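Speaker notes, session 2: running the registration desk at a small comics convention
Silviu Lungu, Jendasora Comics Weekend

Start with the numbers. Last December we had 760 advance tickets and 251 sold at the door. Two entrances, two queues. The door queue was the slow one.

Prepaid visitors only need a name check. Door sales need payment, a wristband and a program. Keep the two jobs apart. Pause for the floor plan.
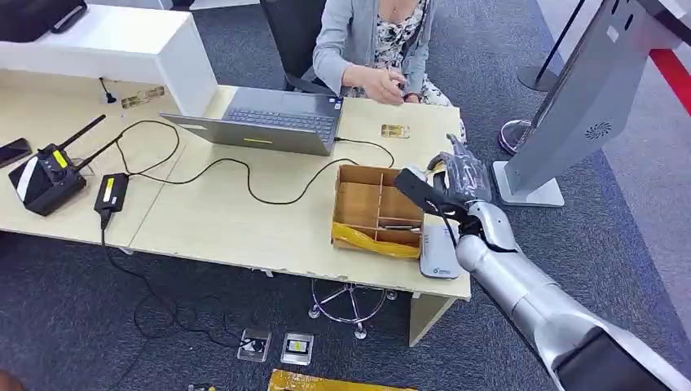

Exhibitor check-in goes on a separate table and opens before the public doors. One person per table, seated, with the artist list on a laptop. Keep the tabletop clearer than the desk on the slide: laptop open toward the person sitting and a few small cards, as there, but no loose cables, and leave bare surface for signing. Programs and tote bags stay on a side table.

Late table swaps: log them in the list first, then move the artist. Raluca Pană kept the master copy for us, and all changes went through her.

Skip the wristband pricing if short of time. Take questions on refunds at the end.

Comments (2)

Lenuța Coman: Did the 251 include kids under the free age?

Ertuğrul Canpolat: We tried separate exhibitor check-in at Grirside. Worked fine, but put up a sign in the parking lot.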